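Three grippers, one desk, no winner

I have now spent most of December picking things up and putting them down again, which my mother believes is what I did at age two as well.

The plan was simple. We had three grippers on loan, one arm, and a boss, Sunee Meesuk, who wanted to know which one to buy before the loan ran out. The candidates were a Drarkham with soft pads, a Roson with hard angular fingers, and a Lorente suction thing that sounds like somebody finishing a milkshake in a library. I wrote up a test list of 18 objects. Sunee crossed out the egg.

The Lorente went first and did beautifully on anything flat. Boxes, a paperback, the lid of my lunch. Then I gave it a tennis ball and it kissed the ball politely for a while and gave up. It scored 29 out of 40 on the first day and I have been unfair to it ever since.

The Drarkham I wanted to love. The pads give a little when they close, so it forgives you for being a few millimeters off, and I am usually a few millimeters off. But the pads collect dust the way a sweater collects cat hair, and by late afternoon it was letting go of things it had held perfectly well before lunch. Eusebio Figueroa wiped them down with alcohol and got another good hour out of it. I don't want to buy a gripper that needs a bath.

Which left the Roson. Hard fingers, no forgiveness, and a force setting that runs from "shy" to "car crusher" with very little in between. Thin plastic bottles are where you find out about that setting. Anything above 42 on the slider and you have a modern sculpture. Anything much lower and the bottle slides.
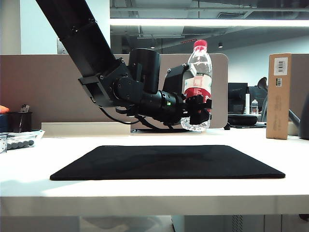

Once I'd found the right number I stopped fiddling and saved it under a name I could remember, which I then forgot. The controller, a Trurnance, lets you store presets but lists them in the order you made them, so my good one is somewhere in a long column of "test," "test2" and "testfinal."

Eusebio says to get the Roson and stick rubber on the fingers. Sunee says rubber was the whole point of the Drarkham. I've asked for another week with both of them – the grippers, I mean – and I'm putting the egg back on the list.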